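4 min read

Week 4: Franchises, concessions and who carries the revenue risk

Last week covered track access charges. These notes deal with the contract between the public authority and the company that runs the trains.

There are 2 basic types. Under a franchise, the operator keeps the fares and pays a premium to the authority, or receives a subsidy from it. If ridership falls, the operator loses money. Under a concession, the authority keeps the fares and pays the operator a fee to run the service. The operator's income then depends on cost control and on meeting the performance terms.

Most real contracts sit between the two. A common form is cap and collar — the operator takes the revenue risk inside a set band, and losses or gains outside the band are shared.

Our case for this unit is the Brellbridge to Moya line. It was let as a franchise on a growth forecast that proved too high. Barrios argues that the bid scoring was at fault: it gave heavy weight to promised premiums and very little to how the forecast was built. Birhane puts more blame on the lack of a collar in the early years. Read both before the seminar and note where they use different baselines.
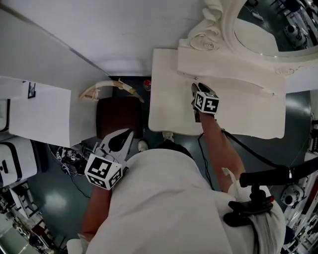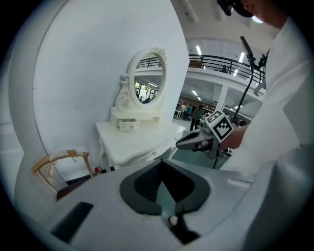

When the operator handed back the line, the authority ran it directly for a time and then let it again as a concession. Fares revenue went to the authority from that point. Staff moved across on their existing terms, and the rolling stock leases did not change hands, as the trains belonged to a leasing company throughout.

For the seminar, prepare short answers on the following:

— Who should carry the risk of a fall in commuting, and why?
— What does a concession operator gain from adding passengers?
— Would a collar have kept the original contract going?

Reading: Barrios, chapter 2; Birhane, chapter 4. Campos on Hoklow is optional.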